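Atelier partagé Flurkcombe
Liste de contrôle avant essai, poste bras « Satti »
Tâche : verser des grains dans la poêle
Rempli en août, contrôle du matin

1. Alimentation et arrêt d'urgence
Bouton testé deux fois, le bras s'arrête bien. J'ai remis le bouton à gauche du clavier, merci de le laisser là.
Résultat : conforme

2. Voyant et mouvement à vide
Le voyant du poignet doit être vert avant tout déplacement. Doigts ouverts, rien dans la pince, vitesse limitée à 30 % dans le logiciel. Rester derrière la ligne au sol pendant le mouvement. 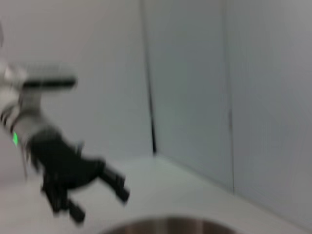
À 30 % je n'ai pas entendu de bruit anormal. À pleine vitesse je n'ai pas fait l'essai, car le support imprimé de la version Mostar n'est pas encore remplacé.
Résultat : conforme, avec limite de vitesse

3. Pince
Vérifier à la main chaque vis des articulations, puis les embouts des doigts. Une vis avait pris un peu de jeu, je l'ai resserrée. Ne pas mettre de frein-filet fort, on doit pouvoir démonter.
Résultat : conforme après réglage

4. Câble
Le câble noir doit garder une boucle libre près du poignet et ne pas tirer sur le connecteur. À revoir après 800 cycles.
Résultat : à surveiller

5. Plan de travail
Seulement la poêle en inox et le petit récipient en plastique avec les grains. Pas d'outils, pas de tasse. Le manche de la poêle est tourné du côté opposé à la pince.
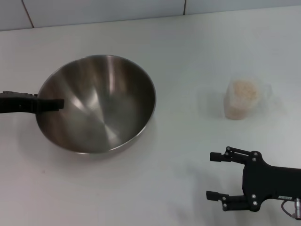

6. Reste à faire
Changer le support imprimé, refaire le point 2 sans limite. Noter la valeur de serrage dans le cahier, page 139.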